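Clestton Flood Response Group – notes, May meeting, start 7pm

Chair Dalal Semaan. Notes Minoru Ichikawa. Apologies from Gratville.

1. River flood, Hijazi Road
57 homes evacuated, 2 still without power. Rest centre at Modalari hall shut now, blankets gone back to store. Pumps worked ok, one hose split.

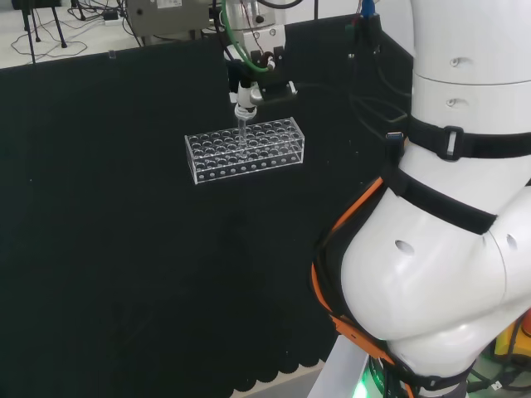
When can the last families go home? Once the electrics are checked – Dalal chasing the council.

2. Sirens
East siren went off 20 minutes late. Nothing heard at all past the bridge. Minoru to ask for a test and recieve the log from Gratville.
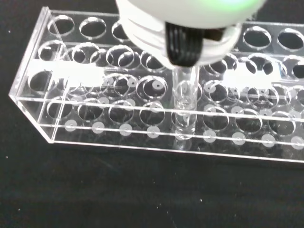 3. Sandbags
Low. Order more before the next meeting. Closed 8.20pm.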